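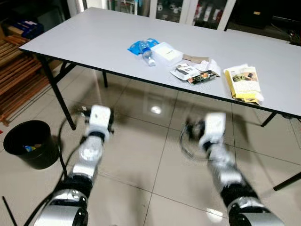
Thursday, November, started writing 9:40 pm

Guiding still bad on the east side. Good on the west side, same star field, same balance, same everything as far as I can tell. I ran the variable (the eclipsing pair in Perseus that Dale picked out for us) from dusk until the flip, and the light curve looks lovely right up to the point where it doesn't. Before the flip the star drifts all over the chip and the scatter is awful. After the flip it settles down and you could hang it on a wall.

Took 200 frames total, all through the V filter. Left the exposure alone the entire night because last time I kept fiddling and then had to throw out half the run. Floltico lost the star once when a bit of thin cloud went through and picked it up again by itself, which it never used to do, so the update was worth the hassle.

Balthasar, if you're reading this before I see you: I did NOT touch the polar alignment. I know you think it's the polar alignment. I did a drift test at the start and it was fine, and a polar error wouldn't give me these jumps anyway. They're sudden. Nothing for a while, then a hop of almost 5 pixels in one frame, then it creeps back. Something is pulling on the scope and letting go.

What I think it is

The focuser lead. It comes off the back of the Dreveck camera bundle, hangs straight down, and on the east side it drags across the corner of the Vakau's dec housing. I sat there with a red flashlight and watched it. It catches on the bolt head, goes tight, and pops free. I held it up with one hand (cold hand, very boring) for 47 minutes and didn't get a single jump. Let go and the third frame after that had one. I'm calling that a result, even if my arm isn't a proper instrument.

It also explains why the scatter was worse last month after I swapped in the longer lead. I was so pleased with that lead! More slack, I figured, so less trouble. But the slack just gives it more to hang and more to snag. 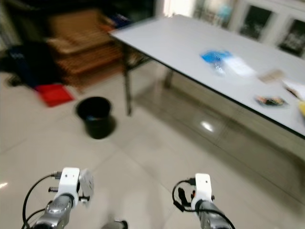
The fix has to let the scope go all the way over without the lead ever touching the dec housing, and I'd like it done before the next clear night. Zip ties every few inches would be the lazy way, but the focuser has to travel and I don't want to find its limit by ripping out a plug. What I want is the same run as the black cable on that left robot arm: out from the top of the mount in a loop, curving left and down, then along the outside of the wrist. So for us, plug at the top of the focuser, one loose loop big enough for the full travel, then down the outside of the tube to the saddle and tied there. From the saddle it crosses to the mount head close to the axis, where it hardly moves. The power lead can go the same way. I'm keeping the USB separate for now so that if something goes weird I'll know which one to blame.

Things I need: soft ties (the hook and loop kind, the plastic ones crack in the cold), a stick-on clip for the saddle, and a right-angle plug if Wyss still has them. I called and got the machine. Will try again in the morning.

Flats

Did these at dusk, pointed away from the sunset, with the white T-shirt over the front. Not great. There's a gradient from one corner that I think is the streetlight coming on partway through. Also a new dust donut near the middle, fat and out of focus, so it's probably on the filter and not the sensor window. I am leaving it where it is until the run is finished. If I clean it now the old flats won't match anything, and I've been burned by that before.
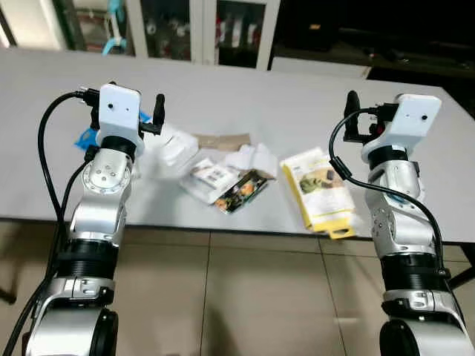
Darks are fine. I reused the set from last week since the cooler held the same temperature, and a quick check of a fresh one against the old master showed nothing I could care about.

Reduction, first pass

Used 2 comparison stars, the ones on Dale's chart marked B and D. B looks steady. D has a slow slope to it over the night, which might be color and airmass or might be D being a bit variable itself (that would be funny, and also annoying). Tried it again with B only and the shape of the eclipse stays put, so I'm not worried about the timing. The minimum falls a little earlier than the ephemeris says. Not going to get excited, because the worst of the jumps land right on the way down into it and those points are pulling the fit around. With them masked it moves closer to the prediction, but then there's a hole in the curve exactly where I don't want one.

So the whole thing needs redoing with the lead fixed. Dale says there's another eclipse at a decent hour next week if the sky plays along. I'd like to start well before the flip and stay on until it's well clear of minimum, no touching anything.

Still to do

Reroute the lead, then slew side to side in daylight and watch it the whole way, including with the focuser racked fully out.
Ask Balthasar where he put the spare dew strap.
Clock on the laptop was off again before I synced it. Check the sync at the start and the end next time and write both down here.
Copy tonight's raw frames to the second drive, not done yet.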